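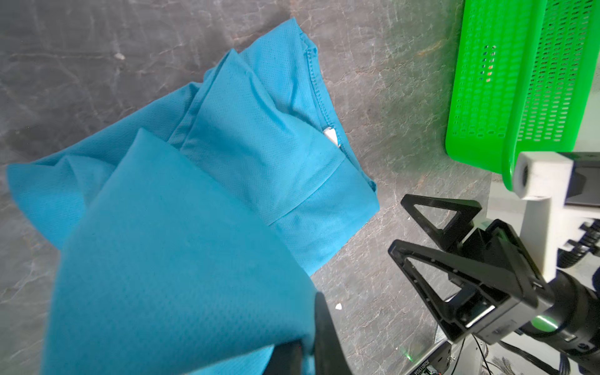 Daranee Saengthong asked last time why the kit swap can't just run itself. Start there. Fair question. Answer = washing and sorting, every week of the season.

Brisbridge first. 685 shirts handed in, September alone. Slow down here, let them take it in.

Then Tretville, smaller club, no storage, swap at half time. Mention teh rain.

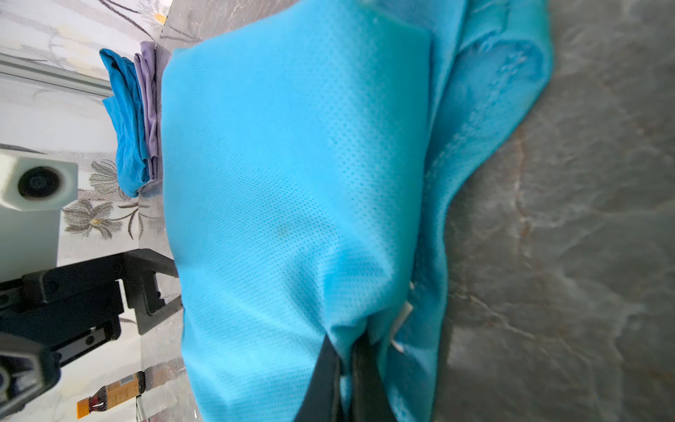
Cost next. Families paying full price each year, kids grow out of it by spring. Some 100 on the waiting list. Ask for hands up - who has old kit at home?? Then finish, dont run over, questions till 8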